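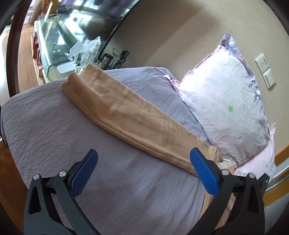
How often do bed sheets need to be washed? Every 9 days in my house, on a fixed rotation, with pillowcases done at the midpoint as well.

Home | Archive | Laundry | Repairs | About | Contact

Print this page | E-mail this page

Bed linen, revised procedure
Posted 08/04/2013

The previous version of this post was written in November and assumed a top-loading machine. That machine has been replaced by a Wirkano front loader, and several of the settings no longer apply. The changes are below. Anything I don't mention is as before.

Sorting. Sheets go in with sheets. Towels go in with towels. I used to combine them to fill the drum, and the result was lint on the cotton and a towel wound up inside a fitted corner, still soaked at the end of the spin. A mixed load also throws the drum off balance, and the Wirkano responds by cutting the spin short without saying so. If the load comes out heavier than expected, that is usually the cause.

Temperature. Sheets and pillowcases at the warm setting, towels one step hotter. Printed pillowcases get turned inside out. I have a floral set from Romari that has been through this machine many times and the print has held up better than the seams. The ruffled edge on one case has come loose twice. Hrefna Zoëga resewed it with a zigzag stitch, which I recommend over a straight stitch for anything that gets pulled over a pillow regularly.

Detergent. 59 milliliters for a full load of sheets. The cap on the Jidis bottle has a line well above this, and I ignore it. Residue shows up first on towels, as stiffness along the fold.

Drying. On the line whenever possible. Fold the sheet over by a hand's width and pin at the hem. Pulling the hem straight at this stage removes most of the wrinkles. What remains I leave alone. I do not iron sheets. Kolbrún Vigfúsdóttir does, and hers look better for the first night.

Folding towels. Lay the towel flat on the made bed, which gives a larger surface than any table I own. Fold the long sides to the middle, then fold once more along the length so the hems are inside. The result is a long strip with one rounded edge. Smooth it from the center outward. Then fold the strip in thirds for the shelf, rounded edge facing out. Thick towels resist the last fold and do better in half.

Folding the strip first matters if the shelf is shallow. Mine is, and towels folded the other way stick out and stop the door from closing.

Making the bed. Bottom sheet first, diagonal corners, then the remaining two. On my mattress the sheet has to curve well under the edge or it works its way back up by morning. Ingvar Eyvindsson suggested elastic clips that run beneath the mattress from corner to corner. I bought a set at the hardware store in Lund, 5 to a pack for reasons I have not been able to determine, and they work. The metal teeth leave marks on thin cotton, so attach them to the hem.

Pillows last, closed end of the case toward the door.

Replacement. Hold the sheet up to a window. If the middle passes noticeably more light than the sides, it has a few months left. Old sheets get cut down for dust covers. Old towels go under the sink.

Still open: whether the short cycle rinses well enough for towels. I have run it twice and got different results. Gunhild Thorlacius has the same machine and uses the extra rinse every time, but her water is harder than mine.

Search this blog
Enter keywords Go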